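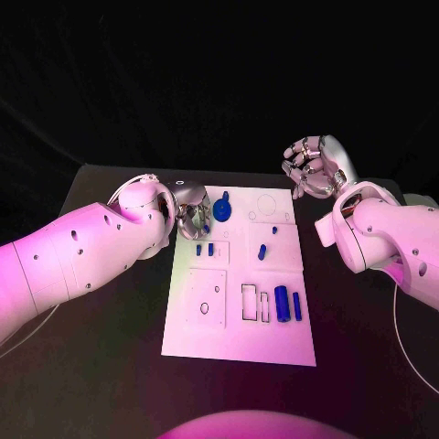 Road rally question - do we lose our points if we miss a checkpoint window??

Posted in: Rallies, Road Trips & Driving Events
April 2018

First timer here, signed up with my brother in law for the Turgate run in August. 2,498 miles over the whole thing, start in Cedeck, finish in Mrema. I've read the rule packet twice and still don't get the checkpoint part.

It says each team has to "report within the window" at every overnight stop. Ok fine. Then two pages later it says clue points are "held until reported." So what happens if you roll in late? Do you lose just that day or everything you were holding? And does it matter if you call ahead?

Also we're in a 20 year old wagon, not exactly fast, so being late is a real possibility. Second leg looks brutal, mostly two lane through the hills and then a long flat bit into Nudar. Trying to figure out if we should skip some clues on day two and just drive.

Other stuff I can't find in the packet:
- does a gas stop count against you
- can you swap drivers anywhere or only at the stops
- is the odometer check done at the start only or every morning

Emailed the organizers, no answer yet. Thanks in advance

2 answers
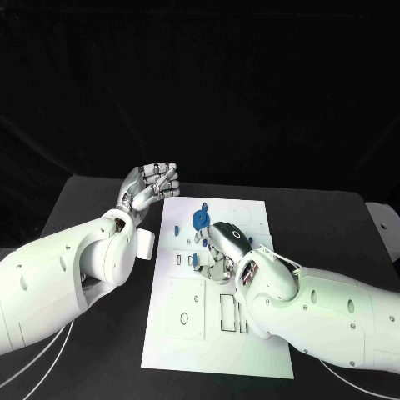 Jhosep Mosquera
Community Helper, Rallies & Driving Events

Ran it two times, once as driver and once reading maps, so going from memory plus the old packet. Check yours, they change the wording a little every year.

Late at the window: you lose that day's points only. Anything you reported at an earlier stop is banked and can't be taken back. "Held until reported" just means the clues you solved since the last stop. So if you're late into Nudar you lose day two, day one is safe. Past the window by more than an hour and there's a penalty on top of that, 400 points when I did it. Hurts but you can come back from it, we did, finished mid pack.

Calling ahead does not stop the clock. Call anyway. There's a number on the back of the driver card and they will want to know you're not in a ditch. The one thing they do make allowance for is a road closure, and for that you need to have it written in your log with the time and the mile marker. Write it down when it happens, not that night at the motel. They will ask to see the log.

Gas stops: clock keeps running, no penalty. Fill up before you leave every morning even if you've got half a tank. There's a long stretch on the second leg with one station and it closes early.

Drivers: swap wherever you want so long as both are on the entry form and you pull all the way off the road. Don't do it on the shoulder of the hill section, theres no room and the marshals do drive that part.

Odometer: every morning, at sign-out. They write down your number, you initial it. If your wagon reads off by a few percent (bigger tires, whatever) tell them at the start and they give you a correction. If you don't say anything until day three it's too late and your mileage clues will all come out wrong.

On skipping clues. I would say yes, on day two only. The clues in the hills are worth the least and take the longest, lots of parking and walking up to read a plaque. We picked 3 the night before, all close to the route, and left the rest alone. Got in with time to eat. First year we tried for everything and spent the last part of the evening arguing in the dark about a bridge.

Day one and the last day are where the points are. Towns are close together and the clues are mostly things you can read from the car if the passenger is paying attention.

One more thing, the speed thing. They have trackers. Going over the limit to make a window gets you a zero for the day, so a slow car isn't really a handicap. Plenty of old wagons and vans in there and they do fine. Bring a paper map, phone signal drops out for most of the afternon.

Was this helpful? Yes / No

Answer 2

I think if your late you're out for the day but not sure, never did the Turgate one. On the rally I did it was sealed envelopes and you could open one if you got lost, cost you points tho. Maybe ask if they have that. Also bring snacks, more than you think. And a spare fan belt for a car that age.

Comments on answer 1

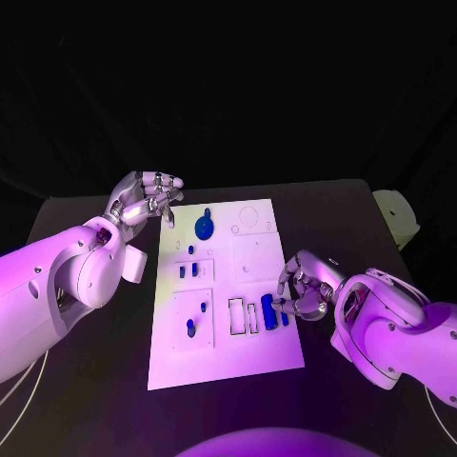 Deb_in_Cedeck wrote that the penalty is the same in the new packet but the hour is now counted from when the window opens, not when it closes, so read page with the checkpoint table real careful. She also said sign-out is earlier this year and the line for the odometer check gets long, get in it before breakfast.

Original poster: ok that clears up most of it, thank you. Did not know about the odometer correction, ours has the wrong size tires on it for sure. Will skip the plaques. Still no email back from them btw

Jhosep Mosquera: they're slow this time of year. Try the phone number on the entry form, mornings

Marked as answered by original poster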